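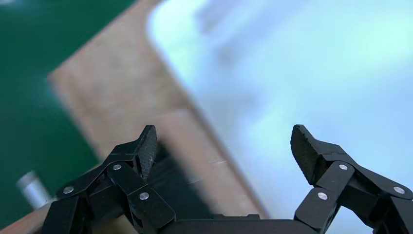
The club moved to a parallel-jaw setup in September, and I have spent most of my evenings since then on the grasp code. These are my notes from the first stretch, mostly so that I can find them again when the regional rules come out and everything has to be tuned a second time.

Some background for people who don't follow the club. We are a student team of eight, we build for the Nimberg tabletop event, and this year's task is sorting small parts from a tray into bins. Last year we used suction. Suction was fine on flat plastic and useless on anything with a hole in it, and the parts list this year is full of things with holes in them.

The two-finger gripper has jointed fingers, with links that run on small pins. The pads have a fine ridged texture on the inner face. What matters for the software is that a linkage does not move the pads at a constant rate. The motor command goes from 0 to 1,000, and I had assumed you could map that straight to the gap between the pads. You can't. Near fully open, a change of 50 counts moves the pads a good deal more than the same change near closed. I fitted a curve from 12 measured points using calipers and a lot of patience. Ghada Zoubi checked my numbers the next evening and found that I had written two of them down in the wrong order, so the curve that is in the repository now is the second one.

The other thing I got wrong was the approach height. A pad on a linkage of this type moves in an arc, so the tips travel a little along the approach direction as the fingers close. If you start with the tips just clear of the table while open, they can touch it before they touch the part. I lost most of a session to this. The log showed a current spike and I read it as a successful grasp. The arm then lifted nothing and drove to the bin with great confidence. The planner now takes the commanded gap at contact, looks up the tip offset from a table, and backs the wrist off by that much before closing.

Grasp detection is now two conditions. The motor current has to go above the threshold, and the position has to stop short of where it would stop with nothing between the pads. Either condition alone gives false results. I set the threshold at 600 in raw controller units, which means nothing physical and will have to be redone if we change the supply voltage. Please do not change the supply voltage.

The camera side is Khoury's department and I only touch the output. It publishes a part center and an angle. The angle flips by 180 degrees from time to time on symmetric parts, which is harmless for a two-finger grasp as long as the code folds it into the half turn before planning. Mine did not, so on a short bolt the wrist would sometimes take the long way round and wind up the cable. Fixed now, with a test.

On naming: the arm controller branch is called Itar and the gripper branch is called Plirnico. I did not choose either name. If you are new and looking for the gripper code, do not look in the folder named gripper, which holds last year's suction work and should be archived. I have opened a ticket for that.

Still open:

Washers. The pads close on them fine if they are standing up, and they are never standing up. The current idea is to push the washer to the edge of the tray and take it from the side.

Cycle time. We are at around 12 seconds per part, and most of that is the slow descent I added after the approach height problem. With the offset table in place the descent can probably be faster, but I want a few more sessions of logs first.

Homing. The gripper loses its zero after a hard stop and has to be restarted by hand. I think it is a settings problem in the controller. I'll look at it next, after the wrist cable is replaced.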